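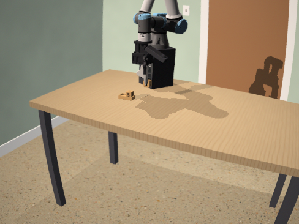 第五讲 区域联防与盯人防守的转换

课程:球类运动战术分析
主讲:Delyth Sayce
讲义整理:Adi Osman

一、本讲范围

本讲讨论五人制篮球半场防守中,由区域联防转为盯人防守的时机、信号和站位要求。全场紧逼放在下一讲。上一讲的2-3联防基本站位不再重复,未到课者请先补读第四讲讲义第二节。

符号沿用前几讲:进攻球员用数字1至5表示,防守球员用X1至X5表示。X1、X2为前排,X3、X4为两侧底线,X5居中。强侧指持球一侧,弱侧指另一侧。

二、转换的定义

转换指在同一回合之内,防守方由按区负责改为按人负责,或反向改变。回合之间的改变(例如对方发界外球之前由教练布置)称为换阵,不属于转换。两者在技术统计中须分开登记,换阵记在回合开头,转换记在发生时刻。

判断转换是否完成,以五名防守球员全部确定对位为准。前四人已对位、第五人仍在守区的,记为未完成。学生作业中常见的错误是把X1上前顶球当作转换的开始。X1上前顶球在2-3联防中本来就是常规动作,单凭这一动作不能判定。

三、触发条件

常用的触发条件有以下几种。

1. 传球次数触发。对方在半场完成规定次数的传球后转为盯人。优点是五人容易同步,缺点是对方数出规律后会提前布置掩护。
2. 位置触发。球进入某一区域即转换,多选底角或罚球线一侧的肘区。球进底角时,底线和边线限制了持球人的出球方向,X3或X4对位较快。
3. 时间触发。进攻时间剩余8秒时转换。此时对方通常已按破联防的路线落位,重新组织的余地小。要求X5负责看表并喊出口令。
4. 动作触发。对方无球队员穿越到弱侧底线时,由原区内的防守者跟随,其余四人依次对位。

同一场比赛内使用的触发条件不宜超过2种。换用触发条件须在暂停或死球时布置,不得由场上队员临时决定。

四、对位原则

转换时的对位按以下次序进行。

(一)先定持球人。由离球最近的防守者负责,不论其原属前排还是底线。

(二)再定篮下。禁区内若有进攻球员,X5必须对位。若禁区内有两名进攻球员,弱侧底线的防守者收入禁区,对位靠近弱侧的一人。

(三)强侧一传距离内的接球人由相邻防守者负责。

(四)弱侧剩余的人最后确定。弱侧允许短暂的距离差,不允许出现两人对一人。

身高错位在转换后的第一次传球之内不处理。急于换回原定对位,往往造成两人同时离开自己的人。需要换回时,由身材较小的一方提出,较大的一方确认,确认后同时移动。

五、口令

口令应短,且不与日常联防口令相混。本课统一使用如下口令:

“人”:开始转换。
“我的”:确认对位,同时伸手指向对象。
“缺”:发现无人防守的进攻球员,喊出者暂守该人与自己的人之间。
“回”:取消转换,恢复联防。

“回”只能由X5喊出。训练中曾试行任何人都可取消的办法,结果是前排已恢复守区而底线仍在跟人,罚球线附近留出空位。

六、案例:Tarkville队对Rolovcombe队

两队的比赛录像已在课上放映,片段编号见课程资料夹。以下只列分析要点。

Tarkville队上半场使用2-3联防,下半场开始采用位置触发,球进左侧底角即转盯人。前几次转换均在持球人调整好投篮姿势之前完成对位。第三节中段,Rolovcombe队的组织后卫Rocío Nava改变了进球路线:先由右侧肘区传至弧顶,再由弧顶直接长传左侧底角。X3上前对位,X1仍停在肘区高度,左侧四十五度出现空位。

教练Villads Hafstein随后把触发区改到右侧。这一改动本身没有问题,但X4此前没有承担过首先对位的任务,喊“人”的时间偏晚,X2与X4一度同时扑向底角持球人。按本讲第二节的标准,该回合应登记为未完成。

讨论时请注意以下几点:

空位的直接原因在X1,位置触发的设计是否也有责任,应结合弧顶长传的飞行时间来谈。

Ibsa Negussie在该片段中任X5,始终没有喊“缺”。请根据录像中他的面向判断他能否看到空位。画面看不清的,写“无法判断”,不要推测。

如果改用时间触发,同样的长传会落在什么阶段,需要说明前提。

七、训练安排

基本练习为五对五半场,单次40分钟,含讲解与间歇。

第一段,无对抗走位。进攻方只传球,不运球、不投篮。教练在任意时刻喊“人”,防守方完成对位后全体静止,逐一核对。

第二段,有限对抗。允许运球和切入,不允许掩护。采用位置触发,左右底角轮换。

第三段,完整对抗。进攻方知道触发条件,可针对性破解。防守方每次未完成转换,攻守不交换,原阵容再守一次。

第四段,身高错位专项。转换后固定由后卫对位中锋,练习绕前、弱侧协防和换回口令。协防者离开自己的人时,至少一只脚应在禁区内。

体能下降后口令音量往往先于移动速度下降,第三段末尾应单独登记口令漏喊的情况。

八、登记格式

每个防守回合登记一行,各栏依次为:回合序号;起始阵形;有无转换;触发条件;首先对位者;是否完成;对方出手位置;结果;备注。

“结果”一栏只填得分、失误、犯规、防守篮板、进攻篮板。对方抢得进攻篮板后继续进攻的,另起一行,起始阵形按抢到篮板时的实际站位填写。站位混乱无法归类的填“散”。

犯规须注明发生在转换之前、之中还是之后。转换之中的犯规多为手部犯规,原因通常是对位者到达过晚,这一点可与“首先对位者”一栏对照。

九、作业

1. 用场地图画出球在左侧底角时,由2-3联防转为盯人的五人移动路线。进攻方站位按1在弧顶、2和3在两翼底角、4在右侧肘区、5在左侧低位。
2. 在上题站位基础上,把5移到右侧低位,说明X5与X4的对位是否需要改变。
3. 按第八节格式登记案例比赛第三节的全部防守回合,主客两队都要登记。
4. 阅读资料夹中Rakano队的训练记录,指出其口令与本讲口令不一致之处。

第3题可两人合作,须各自独立登记后再核对,分歧处保留两种记录并注明理由。图一律用黑色笔绘制,传球用虚线,移动用实线,运球用波浪线。

七月补课时讲评第1、2题。

十、术语对照

区域联防 zone defense
盯人防守 man-to-man defense
对位 matchup
强侧、弱侧 ball side, weak side
肘区 elbow
低位 low post
绕前 fronting
协防 help defense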